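How Does a Taxi Meter Know What to Charge?

You get into a taxi. There is a small box near the driver with numbers on it. The numbers go up. Grown-ups stare at this box the way cats stare at a goldfish.

The box is called a meter, and it has two jobs. The first is to keep track of how far the taxi has gone. A sensor in the car tells the meter each time the wheels have turned a certain amount. Say that in the town of Jukthorpe the price goes up every 200 yards. Drive 400 yards and it goes up twice. You can probably do the rest yourself.

The second job is to keep track of time. Suppose your taxi is stuck behind a tractor, and the tractor is in no hurry (they never are). The wheels hardly move, but the driver is still at work, so the meter switches over to its clock and charges for minutes. Yes, you can pay to go nowhere. Adults do it every morning.
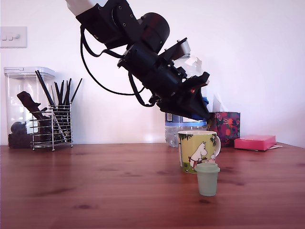
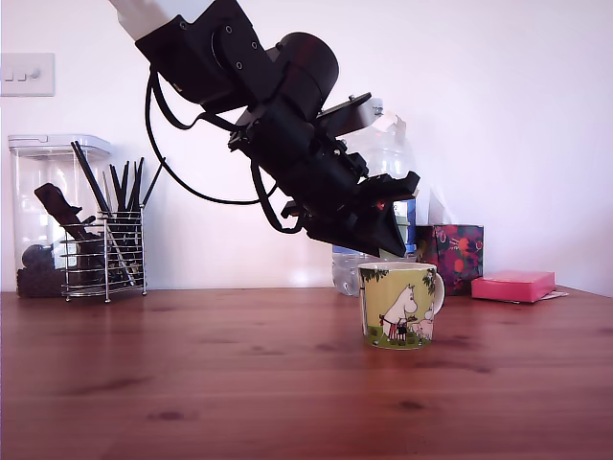
Now, who picks the prices? In many places it's the town, and the driver has to stick to the list. Someone checks the meter too, then puts a seal on it so it can't be fiddled with. Modupe Abubakar drives taxi number 723 in Jukthorpe, and she says passengers still ask her if the meter is broken. It is always the ones who are late.

Some rides skip the meter completely. If you book a car to the airport, you may be told one price before you leave. Tractor or no tractor, the price stays put. This is called a fixed fare, and it makes parents much calmer in traffic -- though not calm.

Words to know

Fare: the money you pay for a ride.
Flag drop: the amount already showing when the ride begins, before you have gone anywhere. Old meters had a little metal flag the driver pushed down to start them.
Tip: extra money for the driver, if you want to say thanks. Half a bag of chips doesn't count.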